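Cimitz opens up the daily care routine behind its two-arm kitting cell at Prusden

July — Cimitz has published the full set-up and care routine for the kitting cell at its Prusden workshop, and anyone who looks after a similar machine is welcome to borrow from it.

The cell gathers motor parts, circuit boards and wire harnesses from bins into a tray, ready for assembly. Harnesses are the tricky bit! They tangle, they spring back, and a gripper that is a hair out of line will pinch one strand and leave the rest behind.

Each shift now starts with a check of the gripper fingers, a wipe of the wrist camera lenses and a slow test pick from every bin. The whole thing takes 7 minutes and has 6 steps, printed on one sheet.

“We used to wait until something slipped,” said Isabelle Hiebert, who leads cell maintenance at Cimitz. “Now we catch a loose finger before the first pick, and I love how calm the mornings are.”

Bins on the table, and wiring under the grippers:
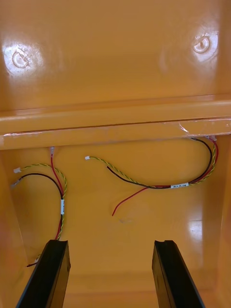
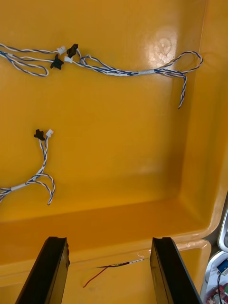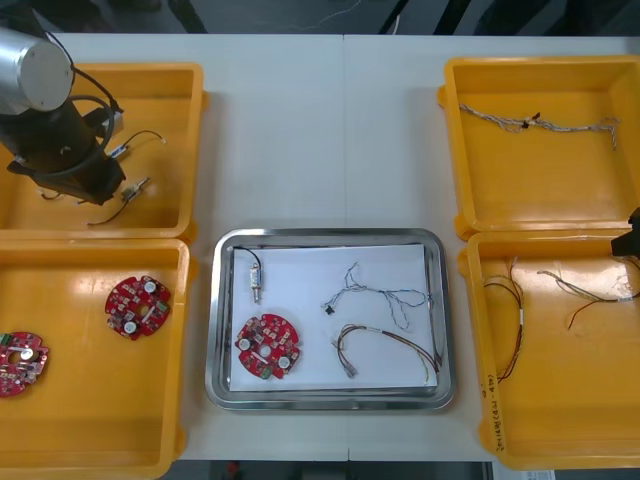
Murray Friesen of Robichaud, who helped write the routine, is now working on a second sheet covering cable wear along the arms — the job that technicians ask him about most. It will be tried out at Prusden first, then at the Dotoren site.

Copies of the routine are free from the Cimitz workshop office.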